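4.2 Review times in small app stores

We turn now to the part of the study we most looked forward to: what happens between the moment a developer presses "submit" and the moment an app can be installed. Earlier work has mostly looked at the very large stores, where review queues are long and the rules run to many pages. Smaller stores have had far less attention, and we think they deserve a lot more, as they try things the big ones can't easily try.

Our sample covers 727 submissions to 3 stores, which we call by their public names: Jidico, Vosham and Drollis. All three accept desktop apps, all three let developers use their own payment system, and each one has a human reviewer look at every first release. Updates are treated differently, and the gap between the stores is wonderfully clear. Jidico sends each update back through the full queue. Vosham checks only the files that have changed. Drollis lets trusted developers publish straight away and looks at the update afterwards.

Median waiting time for an update was 70 hours at Jidico and 58 hours at Vosham. We had expected a much wider gap, given how much less there is to read in a partial check! The logs helped us understand it. At Vosham, a partial check is quick once it starts, but it waits in the same line as the first releases, so most of the saving is lost before a reviewer even opens the file. Zubaida Durrani, who coded the reviewer notes for this section, found the same pattern in the written comments — reviewers often finished a partial check in one sitting and then wrote that the developer had been kept waiting for very little.
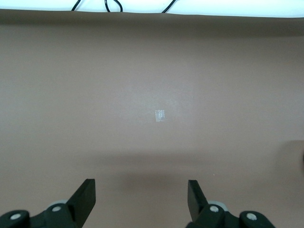
Drollis can't be compared on the same measure, as its updates go live before review. For that store we looked at how often an update was later pulled, and at what the developer was told. The messages were a pleasure to read. They named the file, the rule and the fix, usually in plain words, and developers tended to answer them on the same day. Messages from the other two stores more often quoted the rule alone, and the replies we coded were full of questions the first message could have answered.

To make the notes comparable we used Erdem, a small tagging tool written for this project. Each note was given a tag for its topic (privacy, payments, crashes, store page text and so on) and a second tag for its tone. Two coders worked separately and then met to settle the differences. Store page text caused the most debate by far. A missing screenshot is easy to tag, but a description that "promises too much" could fairly sit under honesty or under style, and we went back and forth on it before giving it a tag of its own.

One limit should be kept in mind while reading Figure 4. Developers chose to share their logs with us, and people with a good story or a bad one may have been keener to do so. The figure therefore shows waiting times for each store separately, with withdrawn submissions left out. We come back to those in Section 4.3, where they turn out to be some of the most interesting cases in the whole set.

Figure 4. Waiting time for app updates at Jidico and Vosham, in hours from submission to decision. Withdrawn submissions are not included.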